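Sheets, a basket and a change of heart

I've been putting off sorting out the bedroom since March, mostly because I knew it would start with the bedding and the bedding would start with the washing basket. Well, it's done! The bed is made, the basket has been dealt with and I've got opinions, so make a cup of tea.

First, the colours. I used to buy everything in white and cream (easy to match, shows every crumb) and lately I've gone the other way and fallen for dark fabric. Charcoal especially. You want a tight weave with a bit of a diagonal rib to it, otherwise it just looks flat and sad by lamplight.
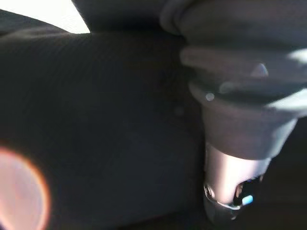

Charcoal, and a nice fine weave.

White still wins for anything that goes through the wash every week, though. My one grumble is that a big white cloth never comes out of the basket the way you'd hope. Mine come out in a lump, and I then have to find a corner, lose it, and find it again. The bed is the only surface big enough for the job, so I make it first and do all my folding on top. I also keep the basket right beside it, the woven one with the orangey-brown rim, so things aren't being carried across the carpet in armfuls.
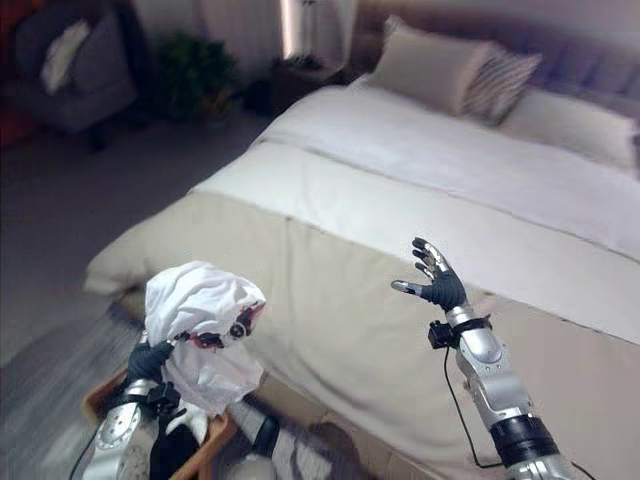 Tshepo Pillay swears by shaking everything out twice before even looking for the corners, and says anyone who folds straight from the basket deserves the creases. Fair enough! I tried it and the second shake does help, particularly with the bigger pieces, although my shoulders had something to say about it afterwards.

The floor was next. Grey carpet is very forgiving until you get down near it, and then you find all the fluff that came in with the washing. I did the edges by hand and went under the armchair as well, which was overdue.

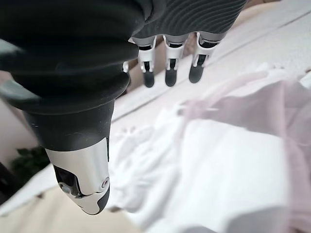

What I'm still looking for

A new lampshade, for one. I saw a lovely one from Lumetti and then saw it was 284 pounds, so that's staying in the shop. I'd also like a second basket to keep the whites on their own, if I can find one that's anywhere near the first. Suggestions in the comments, please, and nothing with a lid.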